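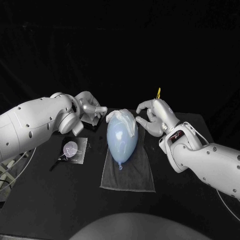
A balloon on the dark table, between two white arms.

Holline Community Arts: progress report, February

Party Craft Afternoons got off to a great start! We planned for 100 places across the winter sessions and filled 173, mostly through families telling other families. Mavis Ferreira added a second afternoon group at 3:30 so we could stop turning people away, and that one is full now too.

The balloon and gift wrap sessions were the favorites by a mile. Kids who came in shy were trading ribbon and showing each other knots before the first hour was up, and several grandparents have asked for an evening version (we'd love to try it).

Spending

We have used 62 percent of the grant. Room rent at Nava Hall came in under budget, but supplies ran over, mainly tape and clear wrap. Montserrat Camacho has found a cheaper supplier for the spring order.
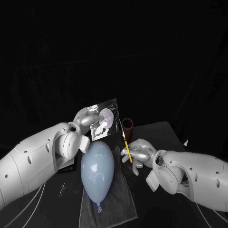 Next steps

Four more sessions are booked before the summer break. We still need a second helper for the late group, and we'd like your okay to move the leftover rent money into supplies. Mavis will send the updated budget sheet with the next report.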